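FOR IMMEDIATE RELEASE

Covorholm student robotics club takes on the unmade bed, and you're invited to come and see how we're doing

COVORHOLM, 16/11/2024 – Hello from the Javelus club! I'm Ita Hennessy, I look after our press and posters (and, when there's a gap in the rota, a gripper), and I've got some news I've been itching to send out. Our entry for this year's Nigam Student Challenge is in, it has been accepted, and we're holding an open evening at Covorholm College so that anyone who likes the sound of it can come along, ask questions and try the kit.

The task we've picked is bedding. Quilts, sheets, pillows, the lot. We want a pair of robot arms to take a bed that somebody has just climbed out of and leave it looking decent, with the quilt folded or spread and the sheet more or less flat. I know it isn't as glamorous as a robot that plays football. When I told my mum she asked whether it could start with my room, and I've heard that one from nearly everybody since.

Bedding is really hard for a robot, though, and that's why we love it. A box is the same shape when you pick it up as it was when you left it. A quilt changes every time you touch it. You pull one corner and the opposite corner slides off the mattress, or the whole thing rolls up into a lump and the corner you wanted is now somewhere in the middle. People sort this out without thinking, usually while talking to someone in the next room. Writing down rules for it is hopeless (we did try, in our first few weeks, and filled a whiteboard, and the whiteboard was wrong by teatime).

So our plan is to show it. Members of the club do the job themselves, over and over, holding a gripper in each hand. The grippers are the hand-held kind, with two finger pads that close on whatever you're picking up, and cameras to record the work from close in. You squeeze, the pads shut, and the recording keeps hold of what it looked like. Later on we use the recordings to train a program, and the program moves the arms on our bench at college. No arms come with us when we record. That makes it much easier to work in ordinary bedrooms, with ordinary furniture in the way, where we'd never get a pair of arms up the stairs.

Some 132 recordings have made it through our checks so far. Plenty more didn't. My own first go went in the bin as I'd managed to keep one gripper pointing at the ceiling for nearly all of it, and I was so pleased with how neatly I'd folded the sheet, too. We've got better! The trick is to slow down a little and keep both hands where the lenses can follow them, and to let go properly at the end of a move before you set off on the next one. New people always fling the quilt like they do at home. It looks marvellous and it's no use at all for training.

There are 20 of us in the club at the moment, split into four groups that swap jobs every fortnight. One group records, one goes through the recordings and marks up where each fold begins and ends, one works on the training, and one looks after the arms. I'd recommend a stint on the marking-up group to anybody who thinks they know how to fold a sheet. You watch the same corner go over again and again, and you start to notice that no two people in the club do it the same way. Some pinch the edge and drag. Others lift right up and lay it down. I'm a dragger, apparently.

Our tutor, Dougal Gillies, has been very patient about all of this. He wanted us to start with tea towels, and in October we gave in and did a week of tea towels, and he was right, it helped. Here's what he had to say for this release:

"I've run student projects where the aim was so big that the group never got to the end of a first attempt. With this one they had something to try on day one, and it went wrong in ways they could look at together. They argue about folding now. I walked in last month and there were two of them on the floor with a pillowcase, having a proper row about which hand should move first. I went and put the kettle on."

The kit side has been made a lot easier by Skusteck, the local firm who lend us bench space and a set of spare finger pads, and who let us run our training on one of their machines overnight. A big thank you to them. They've also been kind enough to look over our entry form, which had three spelling mistakes in the title alone (mine, sorry).

As for how well the thing works, I promised the others I'd be straight with you. On the bench, with a small sheet, the arms can find an edge and bring it over to meet the other edge, and they manage it often enough that we stop cheering every time. With a full-sized quilt it's a different story. The arms tend to get hold of too much at once, and then they can't let go cleanly. We think a good part of the answer is variety. If all our recordings are of one plain quilt on one bed, the program learns that quilt and that bed, and it goes to pieces when it meets a pattern. So over the last few weeks we've been after different covers, different rooms and different light, and the busier the print, the happier the training group gets.
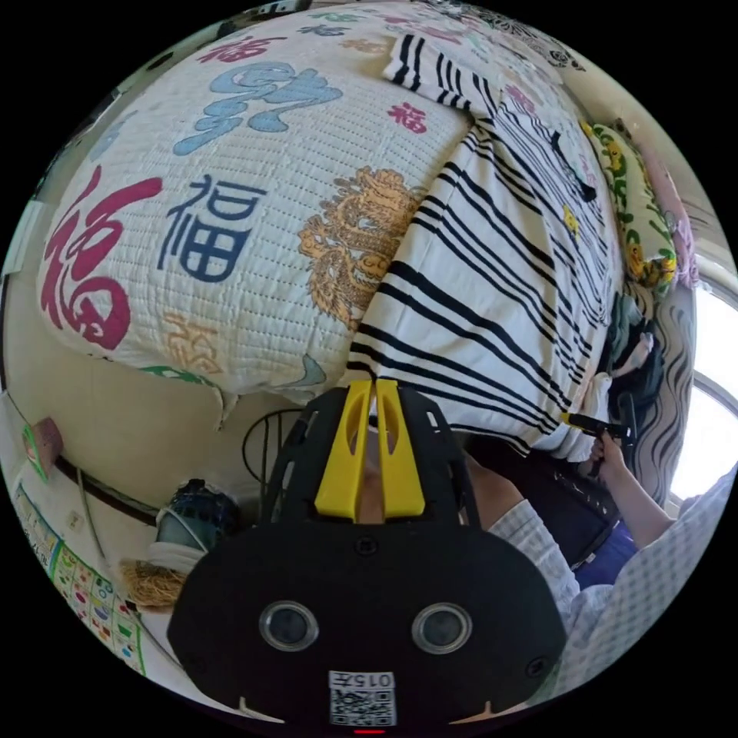 Words: Ita Hennessy | Press and posters, Javelus, Covorholm

I'm very fond of that quilt. It's off-white with stitched lines all over it, and it has the character 福 on it in several colours and sizes, plus a golden-orange dragon, so it's about as far from our plain bench sheet as you could ask for. Bunched up in a mound like that it's a good hard starting point as well. Then there's the black-and-white striped sheet beside it, with more of the same stripe folded on top of the quilt. Stripes are handy for us when we're looking back through a recording, as they show which way the cloth is lying. The gripper reaching over the sheet is in the right hand, and the one up close, with the yellow pads standing up side by side, carries the label 015左. The last character means left, and yes, we do check it.

Sitting next to the bed is how a lot of us prefer to record. I was a stander to begin with and my back has since had words with me. If you're sitting you do have to plan your reach a bit more, and you can't get to the far side without a stretch, but we want the program to see that sort of reach too – the arms won't always be parked in the perfect spot.

What happens next? The Nigam judges ask every team for a short film, a written report and a live run. We've got the report drafted and the film is, well, it's coming. For the live run the arms will be given bedding they haven't met before, and that's the bit keeping the training group up at night. Each team gets 38 minutes at the table, setting up included, and there are no second goes. We've started doing practice runs against the clock, with Dougal at the door holding a bag of mystery bedding from home. The first time, he brought a fitted sheet. We've asked him not to do that again.

About the open evening

It's at Covorholm College, in the robotics room on the ground floor, and it's free. You don't have to be a student and you don't have to know anything about robots. We'll have the bench arms running with the small sheet, a screen where you can look through some of the recordings with one of the marking-up group, and a bed made up in the corner so you can have a go with a pair of grippers yourself. It's great fun and much fiddlier than it looks. Children are welcome with a grown-up, and the grippers aren't heavy, though smaller hands may find the squeeze a bit stiff.

One more thing! If you've got a patterned quilt cover or an old sheet you no longer want, please bring it. Doubles and singles are both fine, the louder the better, and it doesn't matter if it's faded or has a hole in it. We'd just ask that it's been washed. Anything we can't use goes on to the college textiles room.

We'd also like to hear from people who'd let us record in a spare bedroom for an afternoon. We bring our own bedding if you'd like us to, we take our shoes off, and we go over what the cameras will pick up with you before we begin, so you can put away anything you'd sooner keep private. You're welcome to stay and watch, or to go and do something more interesting. And the bed does get made, many times over.

Members of the press who want to come along, talk to the students or borrow a gripper for a few minutes can ask for me at the college front desk, or leave a note for Javelus there and I'll ring back. I'm in lectures most mornings, so afternoons are better. Dougal is happy to be interviewed as well, as long as it's short and he doesn't have to be filmed folding anything.

About Javelus

Javelus is the student robotics club at Covorholm College. Membership is open to all students at the college, whatever they're studying, and new people can join at any point in the year.

Recent from Javelus

Tea towel week: what we learned and what we burned through
Javelus entry accepted for the Nigam Student Challenge
Thank you, Skusteck – new finger pads are here
Wanted: patterned quilt covers, any size
How to join the club if you've never built anything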